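3.2 Erzeugung der Demonstrationen in der Simulation

Die Trainingsdaten stammen vollständig aus gerenderten Tischszenen. Jede Episode beginnt mit einer zufällig gezogenen Anordnung von Alltagsgegenständen auf einer weißen Platte. Die Teleoperation übernahmen Deisy Apaza und Hamisi Kirui, die Durchsicht der Aufnahmen Tâm Giáp. Insgesamt liegen 3317 Episoden vor, 126 weitere wurden wegen Durchdringungen zwischen Finger und Objekt verworfen.

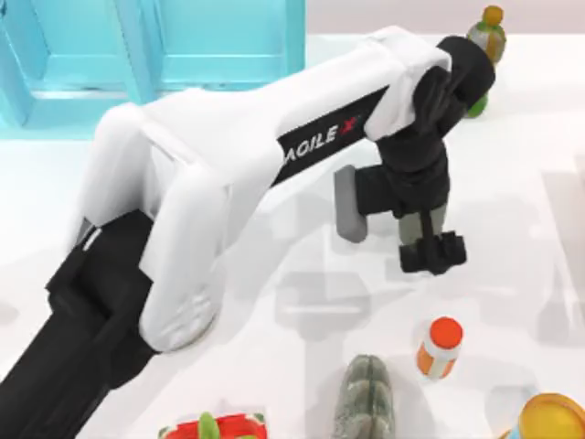 Bokham, im November

Abbildung 2: Gerenderte Ansicht mit geöffnetem Zweifingergreifer über der Tischplatte. Unterhalb des Greifers eine kleine Flasche mit orangefarbenem Deckel, im Hintergrund ein hellblauer Schrank.

Kleine, aufrecht stehende Behälter wie in Abbildung 2 erwiesen sich als schwierigste Objektklasse. Schon ein leichter seitlicher Kontakt kippt sie um, und die Episode muss neu gestartet werden. Wir begrenzen deshalb die Annäherungsgeschwindigkeit auf 70 mm/s, sobald der Greifer eine Höhe von 90 mm über der Platte unterschreitet. Oberhalb dieser Schwelle bleibt die Bewegung unbeschränkt.

Schatten werden mitgerendert – ohne sie verschlechterte sich in Vorversuchen die Schätzung des Abstands zur Platte. Farbe und Lage der Schränke variieren zwischen den Episoden, die Armgeometrie bleibt fest.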